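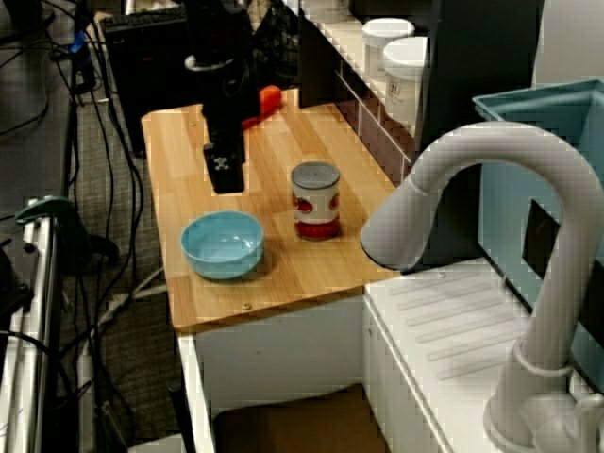
Leckie Task Planner

Leckie is planning software for a single arm working at a counter, bench or table. It takes a written task, a camera view and a description of the arm, and produces a sequence of motions the arm's own controller can run. It does not replace the controller. Joint limits, torque limits and the emergency stop stay where they are.

The current release is Leckie 7. Customers on an active support plan can install it from their account page.

What it does

A task is entered as a short instruction, such as "put the can in the bowl" or "move the carrot to the basin." Leckie matches the words to objects it has found on the work surface, picks a grasp for each one, and plans a path from the present position of the arm. If a word matches more than one object, the task is held and the operator is asked to choose. If it matches nothing, the task is rejected with a message and the arm stays where it is.

Paths are checked against everything in the workspace map, including fixtures. A tall faucet beside a countertop is a common problem for planners that treat the work surface as a flat sheet, as the arm has to go over or around it with whatever it is carrying. Leckie keeps a fixture as a solid with its real height and overhang, and the held object is added to the arm's own shape for as long as the gripper is closed.

Round and glossy objects are handled by separate grasp sets. For a shallow bowl the default is a rim grasp with one finger inside. For an upright can it is a side grasp below the lid, with a top grasp as the second choice when neighbors are too close. Grasp sets are plain text files and can be edited.

Modules

Leckie Core - task entry, planner, collision checking and the run log. Required.

Kumetach - object finding. Works from one fixed camera, or from a fixed camera and a wrist camera together. Comes with a starter library of household and kitchen items, including toy food. New items are added from 16 still views taken at different angles.

Tenance - fixture mapping. Used once when a station is set up, and again whenever a sink, shelf or cabinet is moved. Fixtures can be measured by touch with the gripper, drawn by hand in the editor, or imported from a CAD file.

Replay - steps through any logged run and shows what the planner knew at each point. Included with Core.

Requirements

Arm: six or seven joints, with position control over Ethernet
Gripper: parallel, two fingers, with width feedback
Camera: color, fixed mount, 30 frames per second or better
Computer: 64-bit Linux, 32 GB memory, dedicated graphics card for Kumetach
Disk: 56 GB free for installation and library
Network: local only; no outside connection is needed after activation

The planner computer should not be used for other work during a run. Recording to the same disk as the run log is allowed but slows down Replay.

Limits

Leckie plans for rigid objects. Cloth, bags and cable are found by Kumetach but can only be marked as things to avoid. Liquids are not modeled, and a container is assumed to be empty unless the operator sets it as full, in which case it is kept level and moved at reduced speed.

The run log holds 3000 runs. After that the oldest are deleted unless they have been flagged. Flagged runs do not count toward the limit.

Leckie is not a safety-rated product - do not use it as the only protection for people near the arm.

Changes in Leckie 7

Held objects are now included in collision checks during the retreat move as well as the approach.
Fixtures with an overhang no longer have to be entered as two separate solids.
Task names can contain commas.
Fixed a fault where a rejected task stayed in the queue after a restart.
The old text map format is still read but can no longer be saved.

Ordering

Leckie is sold by Jerkuline as a license per arm. Core and Kumetach can be bought together or separately. Tenance is licensed per site and may be used on any number of stations there. Academic pricing is available on request.

For a quote, write to Innes Swanson in sales with the make of your arm and controller. Questions about arm compatibility go to Ross Lennox in engineering. Please attach the controller's version report.

Page last updated 01/01/2023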